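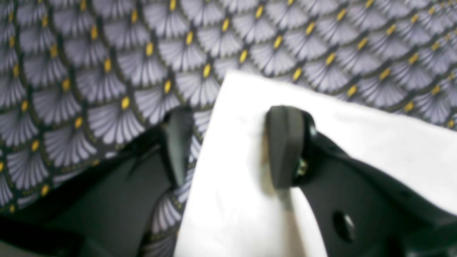

Trerness Workshop Help > Robots and Automation > Grippers

Gripper faults on a fold of cloth and won't let go

Triệu
Trerness

Hi all! I've been teaching a small arm to pick up and move fabric, and I'm having the best time with it, but I've hit a fault I can't get past.

The job is simple on paper. Come down over the cloth, pinch a fold, lift, carry it over, release. Plain cloth goes great. With my fan-pattern fabric (gray fans, little yellow dots, I love this stuff) it goes great too, right up until it doesn't. Every so often the jaws take in way more cloth than I wanted, the gripper motor throws an overload, and the whole arm stops where it is. The jaws stay shut. If I clear the fault and send "open" I get the same overload again within a second or so.

What I've tried:
- Grip force at 80 percent, and then lower. Lower means fewer faults but it drops the cloth more.
- Slowing the approach. No change I could see.
- New finger pads. Looked nicer, same fault.

My best streak so far is 140 picks, so it clearly can do it! I should say that last night I reached in and tugged the cloth while the arm was still powered, and it jumped at me. No harm done, but I didn't like it. So there are two things I need: how do I get the cloth out safely, and how do I stop it happening?

The jaws look like this with a fold of the fabric hanging down into them.

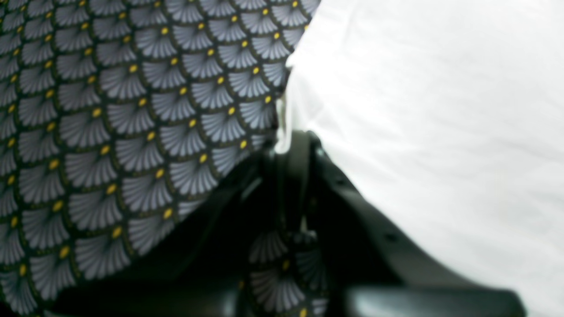
Perninico: get the cloth out first, tune later

Great project, and good on you for mentioning the jump, that's the part I'd fix today.

When the overload trips, the arm is still trying to get to its last commanded spot. You pull the cloth, the load goes away, you clear the fault, and it goes there all at once. That is almost surely your jump. So:

1. Hit the stop. Don't just pause the program.
2. Support the arm with one hand if it sags without power (mine does, quite a lot).
3. Switch off the arm's supply and wait for the lights on the controller to go out.
4. Back the jaws open by hand if your gripper allows it. Some gearing won't, and then you take out the finger screws. Don't pry.
5. Ease the cloth out the way it went in.
6. Before you power up again, change the startup so the target is set to wherever the arm is right now.

Step 6 is the one people skip. Look in your startup code for anything like "go home on connect" and take it out while you're testing.

As for why "open" fails too, I think the fold is packed down past the pads and into the linkage. Once it's in there, opening can squeeze it as hard as closing does. Try coming down 4 mm higher. Really, try that before anything else!

gearbox_pudding

lower the torque limit. worked for me

Triệu, replying

I did lower it, that's when it started dropping things. The height idea is new to me though, trying it tonight. And yes, there was a "home on connect" line in there. It's gone now!

Perninico, replying

Ha, there it is. While you're at it, make sure the supply switch is somewhere you can get to without leaning over the arm, and keep the spare cable away from where the elbow swings. 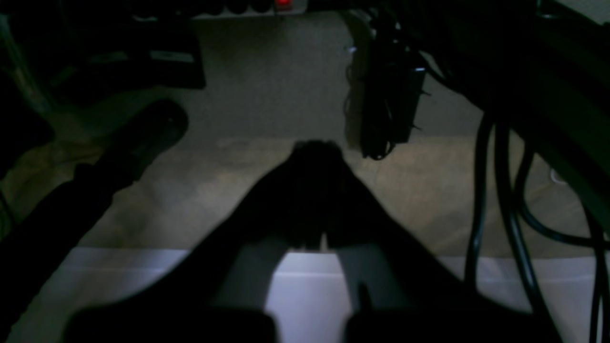 Jikville, July

spoolandbobbin

I found this thread with the same problem on quilting cotton, so I'm adding what finally did it for me. Raising the pick height helped a lot. The rest was the cloth itself: if it's bunched up, there's a hump, and the hump goes straight into the jaws no matter how careful your heights are. I smooth it out between runs now.

I also put a limit on how long the gripper may push. If the motor current stays high for 2,000 ms, the program stops sending the close command and holds the jaws at the position they've reached. My motor used to get too warm to touch and now it doesn't. It still misses a pick now and then, but a miss just means it tries again, and I don't have to go in with my fingers.

One question back to Perninico: when you take the finger screws out, do you put thread lock on them again afterward? Mine have started to work loose.

Perninico, replying

Yes, a tiny drop of the removable kind. Check them again after the first long run.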